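Re: [kemberg-walks] Getting up to Polero without a car
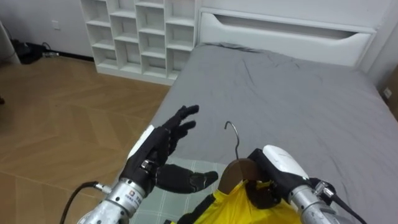
Can you still do Polero as a day trip from Kemberg by bus?
In August you can, but the last bus back leaves at 17.40 and you will want to be at the stop well before that.

Longer answer to the earlier message, which I have left in below with my replies between the lines.

> We are thinking of a week in Kemberg and would like to spend a day or
> two up at Polero and the lake. We don't drive. The tourist office
> website gives a bus timetable but it looks like an old one. Is the
> bus still running?

It is, but the route changed this summer. It used to start at the railway station and now it starts at the lower square, by the fountain, and only calls at the station if you catch the 8.15. The later ones go straight out along the river road. We stood at the station for forty minutes before a man in the ticket office told us.

There are four buses up a day in August and two in the other months when the road is open. Tickets are bought from the driver, who prefers cash. A return is cheaper than two singles, but it is only good for the same day, so don't buy one if you are staying the night.

The ride takes an hour and ten minutes. Sit on the left going up for the gorge. If anyone in your party is a poor traveller, sit near the front, as the last stretch is nearly all hairpins.

> Is it worth staying up there or is one day enough?

One day is enough for the village and the lake path. It isn't enough if you want to go up to the Cirach hut as well. The path round the lake took us two and a half hours with a stop for lunch, and it is level apart from the far end, where there are steps and a handrail.

Cirach is a different matter. The hut is at just under 2,000 metres and the village is at 987 (it is painted on the wall of the church, so I have that exactly), which means more than 1,000 metres of climbing. Our time was four hours up and three down. You could just about fit that between the first bus and the last one, but I wouldn't plan a holiday day like that. We stayed two nights in the village and did the hut on the middle day.

The route is marked with red and white paint and is easy to follow until the tree line. After that there is a boulder field where the marks have worn off, and you need to look for the cairns. Keep to the right of the stream. We went left and had to come back. There is water at the chapel and then none until the hut.

> Where did you stay? We would want something simple, and breakfast.

The Bhatt guest house, on the lane behind the church. It has nine rooms, and ours faced the back and was quiet. Clean, plain, good mattress, shower down the hall. Breakfast was bread, cheese, boiled eggs and coffee, from seven, and they will make it up as a packed lunch if you ask the evening before. We paid 47 euros each a night with breakfast included. Evening meals are not served, but they will tell you what is open. When we were there that was the inn by the bridge and a pizza van in the car park.

There is also a campsite at the lake end. It looked well kept but very full. I can't speak for the hotel, which was closed for building work.

> Do we need to book the boat?

Not for the little ferry across the lake. It goes when there are enough people, and stops at about four. The rowing boats are hired by the hour from the hut next to it and they had all gone by eleven in the morning, so go there first if that is what you want.

> Anything else we ought to know?

A few things, in no order.

The shop in Polero shuts from half past twelve until three. It has the usual groceries, blister plasters and gas canisters, but no proper walking map. Get that in Kemberg before you go. The bookshop in the arcade had the 1:25,000 sheet, and the newsagent at the station only had the road map.

There is no cash machine in the village. The inn takes cards, the guest house and the ferry don't.

Phone signal is fine in the village and poor along the far shore. I had none at all between the chapel and the hut.

It was 29 degrees in Kemberg on the day we went up, and we needed fleeces in the evening at Polero. It rained both afternoons, starting at three or so and finishing by six.

Going back down on the last bus, people were left standing at the lake stop. If you can, walk the ten minutes back to the village and get on there, where the bus starts.

I still have the paper timetable from this summer and can scan it if anybody wants it. Has anyone on the list walked over from Cirach into the next valley? The warden said there was a path, but it isn't on my sheet.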